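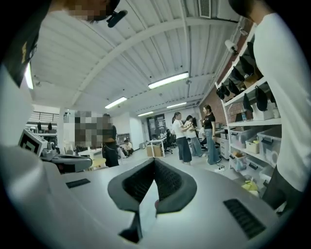

Shelving unit at the brick wall, with the storage bins on the lower shelves and the yellow bag at its base.

Ticket: Storage and floor area, shared workroom
Submitted by: Chong site office
Handled by: Celell Facilities Support
Date opened: 12/27/18
Priority: Normal
Status: Open, awaiting parts

Summary of request
The site office reports that items are not being returned to the correct bins on the white shelving unit, that cables are being left across the walkway, and that the plastic sheets used to cover the tables are stored unfolded. The office asks for a review of the room and written guidance for all users.

Initial assessment
The shelving is suitable for the items kept on it and does not need to be replaced. The upper shelves are assigned to caps and headgear. These may hang from the shelf edges provided that they do not cover the bins underneath. The lower shelves are assigned to the clear bins with grey lids. Several labels supplied in November have come away, and users have been placing small items in whichever bin has space.

A black cable was found running across the floor in front of the small white drawer cabinet. The walkway between the shelving and the centre of the room is to be kept clear at all times, and bags should not be left at the foot of the unit.

Action 1 — Labels
Replacement labels have been requested from Jiris under the existing supply arrangement. The previous adhesive did not hold on the clear plastic, and a different type has been specified. Until the new labels arrive, the printed list held at the site office is to be used. Lids must be closed before a bin is put back.

Action 2 — Cables
A floor cable cover has been ordered from Varivham. Delivery is expected within 7 working days. In the meantime, cables not in use are to be unplugged, coiled and placed in the bin reserved for them. Power strips should be moved clear of the area where people stand.

Action 3 — Table sheets
Sheets are to be held by the two top corners, allowed to hang and folded in half lengthways before being folded again to shelf width. Folding should be done in the open floor area beside the round white table. Torn sheets should be set aside for disposal and reported to the site office, which holds the replacement stock. 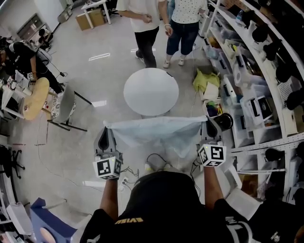

Question from the site office: May a sheet be put back on the shelf if it is still damp after cleaning?
Reply: Damp sheets should be hung until fully dry and only then folded, as moisture held in the folds will leave marks and cause the layers to stick together.

Action 4 — Cardboard boxes
Empty boxes are to be flattened and taken to the collection point by the end of each working day. Boxes still in use may remain beneath the small white table near the far wall, but should not extend into the walkway.

Cost
The labels and cable cover together fall below the 400 limit for minor works, and no further approval is needed.

Outstanding
Labels — awaiting delivery.
Cable cover — awaiting delivery.
Sheet folding guidance — issued to the site office for display beside the shelving.

This ticket will remain open until both deliveries have been received and the cover has been fitted. Any change to the layout of the room before that date should be added to this ticket and not raised separately.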